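July, a little after nine at night

The pressure did it! I went down to the porch before breakfast and tapped the glass on the old barometer the way I always do, and the needle jumped. It had been sitting at 1016 all through that sticky still spell, and by lunchtime today it was sliding so fast I could nearly see it move. When I looked at five it said 992. I have never had a 992 in July. I wrote it in the green notebook and underlined it twice.

So of course I dropped everything and spent the day on the weather. The beans did not get picked. The letter to the insurance people did not get written. I took a flask and went up the track to Skollavard, where you can see right down the sound, and sat with my back against the wall and watched it come in. First there were those long combed-out clouds, very high, all pointing the same way. Then a sort of milkiness over the sun, with a ring around it, a really good one, complete nearly all the way down to the hill. Then the gray layer, lower and lower, and the wind swinging round until it was in my left ear instead of on the back of my neck. It went by the book, step after step, and I was so pleased I said "there you go" out loud to a sheep.

The birds had gone quiet by three. I want to remember that. The terns were all down on the shingle facing the same way, and the swallows that had been up high all week were skimming the grass so low I thought one would hit my boots.

I stayed too long, naturally. The first rain caught me at the second gate, big cold drops with gaps between them, and then no gaps. I ran the last bit — well, I call it running. Tan had been asleep on my dry sweater the whole time I was out and would not get off it, so I put on the horrible orange one and made toast. He is a very solid cat when he wants to be.

The rain gauge is new this year, a Kero, the plain one with the funnel, and I love it more than is sensible. I went out to it in my rubber boots at six and there was already more in it than in all of last month. I emptied it, wrote it down and went back at eight, and it was filling up again! I do wish I had set it farther from the hedge. Must move it in the fall, and get a proper post.

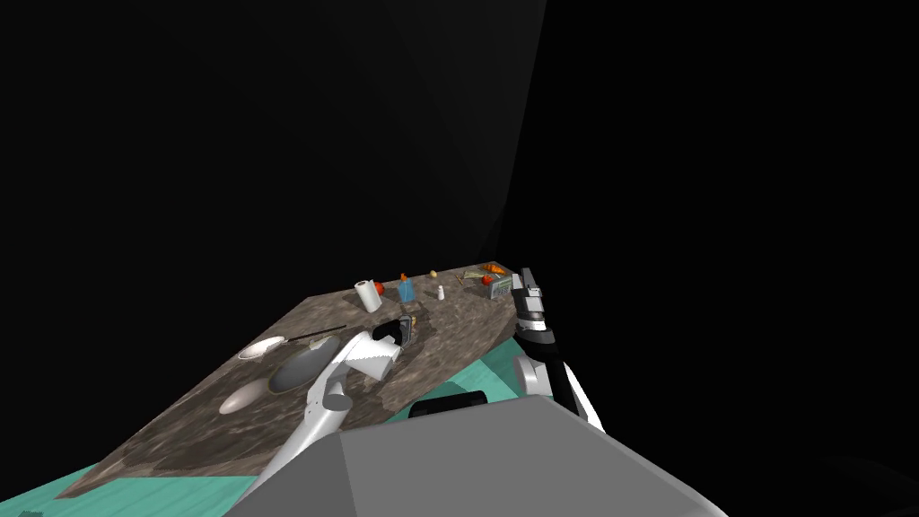 Stone countertop and white robot arm, computer picture.

The glue stick is almost finished. Add to list, with lamp oil and batteries for the radio.

Reading over the old notebooks, the nearest thing I can find is the blow four years back, when I was still at Pumamano and had the window that faced the water. There were 200 pages in that notebook and I filled a dozen of them in one night. My handwriting was dreadful. Tonight's is not much better, the table shakes when the gusts hit.

Just been down to the porch again in my socks. The needle has stopped falling. I tapped it and it stayed put, so I think the middle of the thing is going over us right now, and there is a strange yellow light under the cloud out west. I am going to put the kettle on and sit up for the wind to change.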